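Furnent Hardwax Restorer, 559 ml tin, tested on a secondhand table
===

The tin was bought in August for $73 and applied to one tabletop only. Results on softwood, veneer or floors may differ and are not covered.

## What it is

Hardwax Restorer is an oil and wax blend in a solvent carrier, sold for previously finished timber. Furnent sells it in three tints (Clear, Walnut, Smoke) and one sheen. I used Walnut. The label calls for two thin coats with an overnight gap, a lint-free cloth and cross-ventilation. Disposal instructions for oily rags are printed on the back in very small type and should be read first. Rags go flat outdoors to dry, never balled up in a bin.

## Preparation

I washed the top with sugar soap, rinsed it, left it a day and keyed the surface with a grey non-woven pad. Furnent's leaflet says keying is optional on sound finishes. I tried a section behind the centre leaf without it and the first coat beaded at the edges — the pad takes ten minutes and I would not skip it.

## Application

Working time is short. At the garage temperature I had, the product began to drag before I had reached the far end, so the second coat went on in halves. Buffing needs a clean cloth for each half. The smell is strong for the first evening and faint by the next afternoon.

Colour shift on a dark top is slight. Fine scratches running with the grain fill in well. Deeper ones across the grain stay visible, particularly in raking light, and a wax stick is the proper remedy for those.
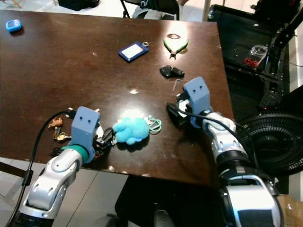 *Dark brown tabletop with keys and a plush toy on it. Scuffs show in the gloss.*

## Durability

Water left standing for an hour on a cured offcut wiped away without a mark. A mug straight from the kettle left a pale ring that faded after a second buff. Metal objects are the weak point. The film is soft compared with polyurethane and will take a line from a dragged key, so a tray near the door is sensible.

I ran the same offcut against Michiels Table Oil. The Michiels product cures harder but needs three coats and goes patchy over old lacquer. Fadis make a spray version that I returned unopened after reading the propellant warnings.

## Coverage and cost

The tin is rated for 208 square feet per coat, which I could not verify on a single table. Two coats used less than a quarter of the contents. The lid does not reseal well once the rim is fouled — wipe it before closing.

## Verdict

Good on light wear, poor on gouges, fairly priced for the volume. The Vuduvness store stocks Clear and Walnut; Smoke is order-in only.

Rating: 7/10. A mark off for the lid, two for scratch resistance.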